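4. Student Task: Shelf Tidying in the Playroom Setting

Last updated: August

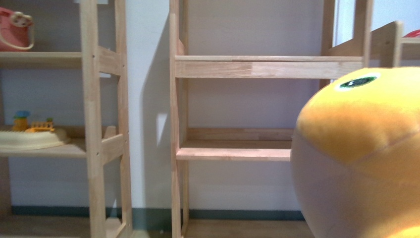
Figure 3. Head-camera view during the shelf task, with a plush toy close to the lens and two wooden shelving units behind it.

One reviewer of the course report objected that student teams should not be graded on recordings they had collected themselves, and asked for a held-out set. We adopted this change. Each team in the Umomora course project now trains on its own episodes and is scored on episodes recorded by the other teams.

The full set holds 1077 episodes, of which 140 were set aside for scoring. Teams labeled each episode with the object, the start shelf and the goal shelf. Labels were entered in Elness, a small annotation tool written for the course.

Large soft objects caused most labeling disputes. At close range a plush toy can hide part of a shelf, as it does at the right of Figure 3, and the teams did not agree on whether a hidden shelf should be marked as free. The rule now in use is to mark it "unknown" until it has been in view for one full second. After the rule was introduced, 183 episodes were relabeled. Scores from before the relabeling are not reported in Section 5.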